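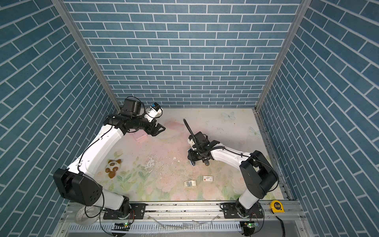
Flowers, Bricks and Crumbs: the Pulton Worktop

Rooms > Pulton > Worktops

Gallery Rooms Materials Notes Contact

May
By Najwa Atallah

The worktop at Pulton has a printed flower covering from Janeck and blue brick-pattern walls from Wiltance. We put up the walls first and trimmed the covering to meet them. The sheet came 600 mm wide, so it took two lengths to reach across, laid with the pattern running the same way. It cost 37 pounds, with the paste extra.

The print has pink roses with green leaves and stems, and most of them fall towards the front and the left. Two pale blue butterflies are over on the right, one near the back and the other a bit lower down. I chose it over a plain grey because the room is short of colour and the walls are dark enough already.

Just left of the middle there is a patch of white flakes and torn bits, with smaller dark specks scattered about the centre. A pale surface shows everything. We use a soft hand brush and a dustpan on it before anyone reaches for a cloth, as grit under a cloth will mark the print.

Seen close up, the colours run into one another. The green is a broad mottled stain, the pinks are blotches, and thin dark scratches cross the top on the diagonal. There is a bright patch of glare in the middle too. Low light is good for checking a surface like this, as crumbs that vanish under the ceiling lamp stand out well. 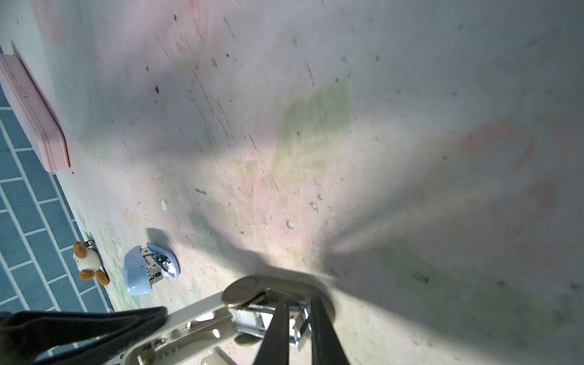 Can a scratched printed covering be polished back?

Light scuffs will soften with a damp cloth and a little washing-up liquid. Once a scratch has gone through the print, the colour has gone with it and polish will only make the area shiny. We leave small ones alone and patch the larger ones with an offcut, matching a leaf or a petal edge so that the join is harder to find.

We kept the offcuts from Pulton rolled up in the Jeon cupboard, along with 380 ml of the paste in a lidded jar. The paste keeps through a winter if the lid is tight. Store the roll upright, print side out.

The small things tend to spread out over the flowers, and the pattern makes them easy to overlook. Pale blue is the worst for it. Tape and measures do better along the front, where they can be picked up without leaning over.
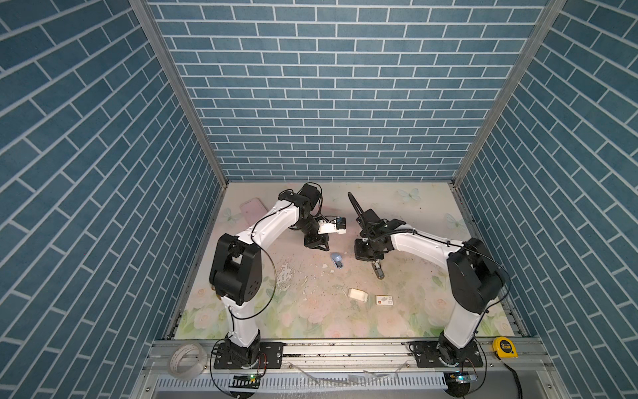
Pink phone case, light-blue stapler, crumpled paper and a small white box with a red label; clear tape and a yellow tape measure at the front.

The worn white area left of centre is next on the list for a patch. I have put aside an offcut with a rose and two leaves on it.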